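3. Recording your first walk-throughs

I'm assuming you've got Dririx installed and the Govley house loaded (if not, go back to section 2, I'll wait). This bit is the fun part: you drive, the program watches, and every run becomes something for the learner to copy.

1. Open the Runs panel and pick a start point. I like one in open floor with a doorway ahead.

2. Type the goal in plain words. "Go through the doorway" will do nicely.

3. Press R to record, then steer with the arrow keys. Small taps, please!

4. Stop when you're through, press R again and choose Keep or Bin.

Start with a view like the one I use for practice, with plain walls on either side and the brown floor of the next space as your target.

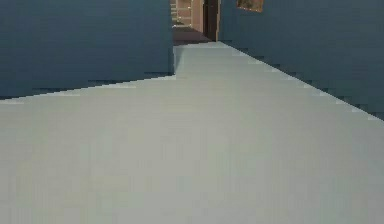

Nafula Ondieki reckons I'm too fussy about step 4, and that a wobbly run is worth keeping so long as it gets there in the end, as the learner needs to see how you recover from a bad line. She's won me round on that, so bin a run only if you went to the wrong place or wandered off to make tea with the recorder going.

5. Do 30 runs from different start points before you train anything. Turn the robot a bit each time too, or it'll learn to go straight ahead and nothing else.

Note: the goal text is saved with each run, spelling mistakes and all. I once had 38 runs labelled "dorway" and had to fix the lot by hand.

Caution: don't rename the runs folder while Dririx is open. It will carry on saving to the old name and you'll lose track of which set is which.

When you've got your 30, close the panel and move on to section 4 for training.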